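Courses > Housekeeping & Textile Care > Unit 4 > Handout

Overview | Readings | Handouts | Contact

Unit 4 — Cleaning cloths, fibers, and why the wrong one costs you
Notes by Eetu Nieminen. Bring these Thursday, we will not have time to copy from the board.

Recap from last unit: soil is either held on a surface by water, by oil, or by nothing much (dust, crumbs, hair). Most of you got that on the homework. What got mixed up was which cloth goes with which soil. So, again.

COTTON
Absorbs into the fiber itself. The fiber is hollow-ish, swells when wet, gets stronger wet (this is unusual, remember it). Good for spills, glass polishing once it has been washed a lot, anything hot. Bad points: lint when new, slow to dry, goes sour if left in a heap. Terry weave holds more than flat weave. More loops, more surface.

New cotton needs washing before first use. Factory finish on it repels water. If a new towel just pushes the puddle around, that is the finish.

MICROFIBER
Polyester and polyamide, split so each strand is wedge shaped. Polyester part grabs oil, polyamide part takes up water. Water sits BETWEEN the fibers and not in them, which is why it wrings out so much drier than cotton. Picks up dust dry, thanks to the static and all those edges.

What ruins it:
- fabric softener. Coats the splits. Half of you said "it makes them nicer" — it makes them useless
- high heat in the dryer. Polyester edges soften and go blunt
- washing with cotton. It collects the lint and keeps it
- chlorine bleach, over time

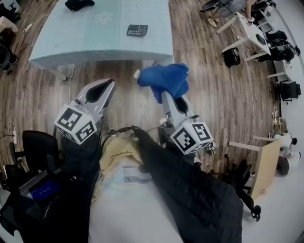 Weight is given in grams per square meter. Light cloths for glass, middle for general wiping, heavy and fluffy for dusting and for drying large areas. Heavier is not automatically better. A heavy cloth on a mirror leaves streaks becuase it lets water back out as you press.

COLOR CODING
There is no one law on this, every building has its own chart. Learn the chart where you work, do not import the one from your last job. For this course we use the Gindora chart: red for toilets, yellow for sinks and tubs, green for kitchen and food areas, blue for general surfaces and floors edges. A cloth never changes jobs. A red one that has been through the wash is still red.

Case we discussed: Tshabalala guesthouse, 2 housekeepers, one shared bucket. They had the right colors but everything was being rinsed in the same water. So the colors did nothing. Fix was separate buckets and a fresh cloth per room. Laundry went up, complaints went down. Owner was not happy about the laundry. Expect this question from any owner you work for and have an answer ready.

FOLDING
Fold in half, then half again. Gives you 8 faces if you open and refold. Use one face, turn, next face. When all are used the cloth goes in the dirty bag, not back in the bucket. Scrunched up you get one small dirty patch doing all the work and most of the cloth never touches anything.

Wipe in overlapping lines, clean to dirty, high to low. Not circles. Circles put it back where you started.

WOOD FLOORS (short, more in Unit 5)
Damp, never wet. Wring till nothing drips. Water goes down the joints between boards, edges swell, and then you have cupping that no cloth will fix. With the grain. Dry dust first or you are making mud. Oiled floors and lacquered floors take different products, ask before you put anything on it. Vinegar — please stop recommending vinegar, it dulls some finishes and people blame the cleaner, meaning you.

LAUNDERING
Shake out first. Microfiber separate, warm, plain liquid detergent, small dose. Powder can leave grains in the pile. Air dry or low tumble. Cotton can go hot. Dry everything fully before folding away, damp stacks smell by the next morning.

Log your loads. The Clekness logbook sheets are in the cupboard, or use your own, I don't mind. Order sheet in July listed 848 cloths across all sites and we could not say how old any of them were. That is the reason for the log. Write the month on the hem tag with a laundry pen.

When to retire one: does not pick up a teaspoon of water in one pass, feels slick, edges coming undone, or it catches on your skin less than it used to. Old general cloths can go to the workshop for oily jobs and then out. They do not come back.

FOR THURSDAY
Read the Zumance sheet on fiber content labels, both sides. Bring one cloth from home, any kind, unwashed is fine. We will do the water test and the drag test. Be able to say what it is made of without looking at the tag.

Also the quiz covers dillution ratios from Unit 3, I said it wouldn't, it does.

Recent handouts
Unit 3 — Detergents and dilution
Unit 3 supplement — Reading a safety sheet
Unit 2 — Types of soil
Unit 5 — Hard floors (draft)
Stain chart, one page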